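Filmont Manipulation Archive
Frequently Asked Questions for Contributing Sites 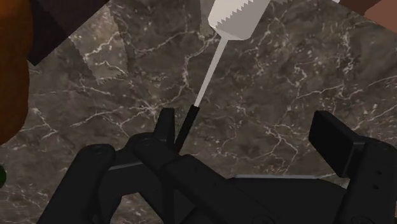 Simulated wrist view: a white long-handled tool with a serrated head, held over a dark marble surface.

This page answers the questions most often received from sites that record demonstrations for the Filmont archive. It applies to simulated and physical recording alike unless an answer says otherwise. Sites working under a separate agreement should follow that agreement where the two differ.

What counts as one demonstration?
A demonstration is a single attempt at a single task, recorded from the moment the operator takes control until the operator releases it. Two tasks performed in succession are two demonstrations and must be saved separately. Pauses within a task are kept. Please do not trim them.

How many demonstrations are required for each task?
The target is 1,000 accepted demonstrations for each household task. A task is released to training partners once 615 have been accepted, and collection continues until the target is met. Sites are told their share of the target when a task is assigned.

Are failed attempts accepted?
Yes. A dropped object, a missed grasp or a collision should be saved and given the outcome label "failed." An attempt that ends through a software fault is labeled "void" and is not counted toward a site's share. Operators should not repeat a task in order to replace a failed attempt with a successful one.

How are simulated kitchens prepared?
Layouts are produced with the Trodau scene builder. Object positions, lighting and surface materials are changed between sessions according to a schedule supplied with the task. Objects that play no part in the task are left in place, even when they stand close to the workspace or are only partly within the wrist camera's view. A site may not remove them to make a task easier.

May the held object extend beyond the camera's view?
Yes. Long-handled utensils commonly do so. The wrist camera position is fixed for the whole archive, and recordings made with an altered position will be returned. The overhead camera supplies the wider view and must be enabled for every demonstration.

Who may act as an operator?
Any adult who has completed the operator course and a practice session of 40 attempts. Practice attempts are stored apart from the archive and are never used for training. Previous experience with robots is not required.

How long may an operator work without a break?
Operators should stop after 7 consecutive demonstrations. The recording software displays a reminder but does not lock the controls, and site leads are responsible for seeing that the limit is observed.

How should the written instruction be worded?
Use one plain sentence, as one person would say it to another at home. "Put the brush next to the sink" is acceptable. Joint names, coordinates and internal object codes are not. If an object could reasonably be called by more than one name, operators may use whichever they prefer, and reviewers will not change it.

Who reviews the recordings?
Each batch is reviewed by two people who did not record it. Where they disagree on an outcome label, the recording is referred to Fasil Ambaye, Data Quality Lead, whose decision is final. Reasons for rejection are entered in the batch report.

Can simulated and physical demonstrations be submitted together?
No. They are held in separate collections and use different upload forms. Physical demonstrations also require a calibration file from the same session.

What personal information is kept?
The archive stores an operator number, the site code and the session length. Names are held by the contributing site only. Audio is not recorded. An operator may ask for past demonstrations to be withdrawn by writing to the site lead, and the request will be carried out at the next release.

Who may use the archive?
Access is open to contributing sites and to approved research partners. The Theodorakopoulos fund, which supports the work, places no restriction on publication, but users must state the release number in any paper or report.

When is the next release?
The next release is planned for April. Batches to be included must be uploaded through the Pandska portal by 22nd February. Batches received later will be held for the following release and do not need to be submitted again.

Where should other questions be sent?
Please use the contact form in the portal and select "Contributing sites." Include the batch number if the question concerns a particular recording.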